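The smallest room gets its turn

Four square metres, if that. Valentin Jitaru's loo in Brurnton took longer to sort than his kitchen did, and he'll tell you so before you've got your shoes off.

"Everyone asks about the benchtops," he says. "It's the dunny they use."

He bought the place in November. Old lino, a cistern that ran all night, a door that hit the pan. First quote was $784 for the tiling alone. Second came in at $377, same tiles, bloke from Matheson who could start straight away. No prizes for guessing.

Tan tiles, laid on the diagonal. More cuts, more waste, but the room looks wider for it. He kept the grout lines thin. Thick ones hold grime and you'll be on your knees with a toothbrush till you're ninety.

Then the pan. Plain white, round bowl, tank behind. He looked at wall-hung ones, very smart, then saw what was involved in opening up the wall. Back to the floor model. $275 at a clearance in Tokeck, carried home in a mate's ute.

White shows everything, which he reckons is the point. Quick wipe round the rim, seat up, down the front to the floor. Two minutes. Dont leave it for the weekend.

A dark grey strip marks where the beige tile stops and the smooth grey floor takes over.
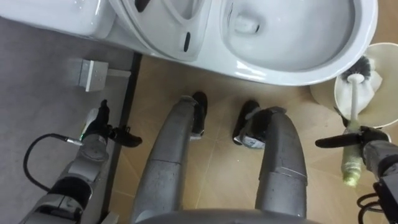 What he'd do differently

Buy a spare box of tiles. Measure the door swing before ordering anthing. And a hook for the brush, off the floor, so the mop goes straight through.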